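PRESS RELEASE
For immediate use

Clostora opens a second workroom in Genwood, with evening classes from April

Hello from all of us at Clostora! I don't write many of these, so please forgive me if it reads more like a letter to a friend than a proper press release. The short version is that our little sewing and soft-crafts studio is opening a second workroom in Genwood this April, and we'd love you to tell your readers.

The longer version goes like this. I started Clostora with 4 sewing machines, one decent iron and a box of remnants I'd been hoarding for years. Classes were small because the room was small, and before long I was turning people away, which I hated. When the old shoe shop on Donden Lane came up to let I went to see it twice in one afternoon and signed for it the same week – I'm not usually that quick about anything.

The new room has proper daylight at the front, a sink at the back (you have no idea how much I've wanted a sink) and space for 8 people at a time. We've kept the original shop counter for cutting out, and the old stockroom shelves are already filling up with wool, felt and wadding.
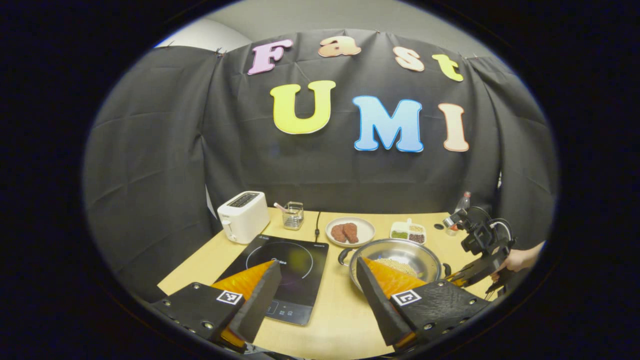 Evening classes start at 7pm and last two hours, with a break for tea in the middle. We'll begin with simple things: cushion covers, tote bags, taking up a pair of trousers without crying. After that there's a banner and bunting course, a beginners' quilting group and a mending night where you can bring whatever's been sitting in the bag at the bottom of your wardrobe. There are 80 places across the first term and you don't need to own a machine or know how to thread one.

I'm also really pleased to say that Tazi, the haberdashery two doors down, will be stocking our pattern packs. They've been so kind to us since we got the keys, and they've put by 400 metres of end-of-roll cotton for our learners to practise on. Some of it is very loud. I've got my eye on the one with the lemons.

Prices are the same as at our first workroom, and materials are included in all the beginners' classes. If money's tight, have a quiet word with us, as we keep a couple of places back each term at a lower rate. The room is step-free from the street and there's parking behind the lane after 6pm.

Reporters and photographers are very welcome to drop in during opening week, and I'm happy to chat at any time – though if I don't pick up I'm probably teaching, so do leave a message and I'll ring you back.

Ends

Press enquiries: the owner, Clostora, Donden Lane, Genwood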